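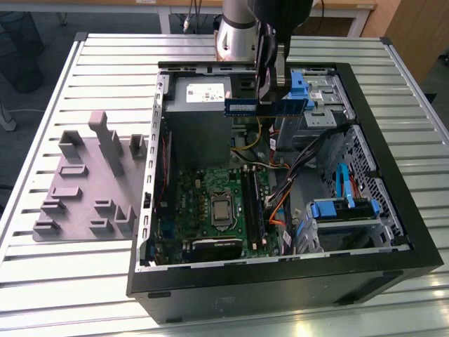
4 min read

Search this site Search

Inside the tower: memory, processor and drive layout

By Florence Robichaud
September

The Corkorlow bench notes cover desktop towers taken in for parts grading before resale. The notes are meant for anyone who has to open a case and decide what can stay in it. Fault tracing is dealt with in the MacLeod sheets and is left out here.

All work is done with the tower on its side and the side panel off. The motherboard then lies flat and faces upward, and modules go in and out vertically. A slatted aluminium table is a good surface for this. Screws do find their way into the grooves between the rails, so keep a dish to hand and put each one in it as it comes out.

Memory and processor

The opening picture shows a memory module held level over the case, near the top of the power supply, with its row of dark chips along the length. The two long black slots are to the right of the processor and parallel to each other, with a small latch at each end.

Before fitting, open the latches and compare the notch in the module with the key in the slot. Press evenly at both ends until the latches close. A module that needs real force is usually the wrong way round or the wrong generation. Watik trays hold 15 modules each and should be labelled by type before any are graded.

The processor is seated in its socket with no cooler attached, and the metal heat spreader is exposed. Old thermal compound is cleaned off with a lint-free cloth and fresh compound goes on only when the cooler is ready to be fitted. Do not power a board in this state, even for a short test.

The graphics card is in its expansion slot at the bottom of the board, near the front edge of the case as it lies. Release the slot catch before lifting a card out. Gulum grading form 101 has a separate line for damaged catches.

Drives and cabling
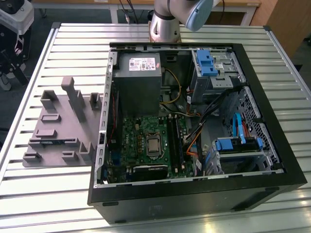

Tower with both memory modules in their slots; optical drive bay upper right, hard drive cage lower right.

The drive bay has a blue plastic latch and the cage below holds a blue carrier. A blue SATA cable arches up from the cage next to red and orange power wires. Note the route of each cable before unplugging it – a lead that has been moved may not reach its connector on reassembly.

The bundle of black cables runs diagonally from the drive bay towards the middle of the case. Tie a bundle like this back before the panel goes on, well clear of any fan.

The power supply stays in place for grading unless its label cannot be read. Copy the rated output from the label to the form. Units are stored on the lower shelf, 40 to a bay, with the cables folded inwards.

Next in the bench notes: removing and wiping drives.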